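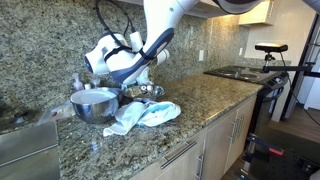
Ratanaporn asks whether she would be any good at this, having never touched a robot and not being much of a gamer either. Yes, you can do it. Most people who sign up for kitchen sessions at Stornell start from exactly there, and her message covers a good part of what everyone else writes in with, so the answers are collected on this page. Last updated 2022-02-24.

What will I be doing?

You move the arm through a household task while the system records it. The current task list is called Varurico and is made up of kitchen jobs: moving bowls, handling a towel, clearing space by the sink. Each recorded run is one demonstration. The full list calls for 3000 demonstrations and we have 2735 so far.

By hand or by remote?

Both, depending on the task. By hand means you hold the arm near the wrist and guide it through the motion yourself. Remote means you use a handheld controller and the arm follows it. New people learn the remote first. Hand guiding is used for short motions where the path matters more than the grip, and you will be told on the day which one you are doing.

How long does it take to learn?

Training is one morning. You practice picking up and putting down until you can do it without looking at the controller. Your practice runs are not kept.

How fast should I go?

Slower than you would with your own hands, but keep moving. Long pauses are a problem. If you stop to think in the middle of a run, the recording contains you thinking, and a robot trained on it may learn to stop in the same spot. Decide what you are going to do before you press start.

What if I make a mistake?

Small mistakes are fine. If you miss a grasp and get it on the second try, keep the run and mark it "recovered" in Brirkis, the logging program. If something falls on the floor or you have to reach in, end the run and mark it "failed." Don't delete it.

Why is the counter cluttered?

Real counters are. The towel gets bunched up differently from run to run, and bowls and cups are shifted between sets. Please don't fold the towel or line things up because it looks better.
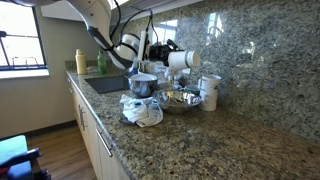 Can I do the task my own way?

Mostly. The task card gives the start and the finish, and the middle is up to you. Stick with one approach for a whole set, then change if you want to. Two habits to avoid:

Dragging a bowl across the granite when the card says to lift it.

Closing the gripper before it is low enough. For a steel bowl, come down over the rim with the fingers open, stop, then close. Shiny bowls make depth hard to judge on the screen, so check the view from the side before you commit.
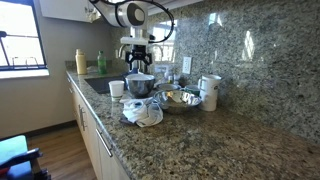
If you come in too far toward the middle of the bowl, open up, go straight up, and start the approach again. Sliding sideways with the fingers down inside will push the bowl along with you.

Is it safe?

The arm runs at reduced speed during sessions and there is a stop button within reach of the operator. Keep your hands off the counter during a remote run. Tie back long hair and take off dangling jewelry before hand guiding.

How long is a session?

Two hours with a break in the middle. You can stop early if your wrist gets sore.

How many runs does one person do?

The most anyone has done in one session is 42. You are not expected to match that. There is a limit of 500 per person on the whole list, so that the data does not lean too much on one person's style.

Are my face or voice recorded?

Audio is off. The cameras point at the counter, and your hands and forearms will show up when you are guiding by hand. Names are stored apart from the recordings.

When does the next task list start?

July. Sign-up will be on this page. If you are already trained, you only need the short refresher.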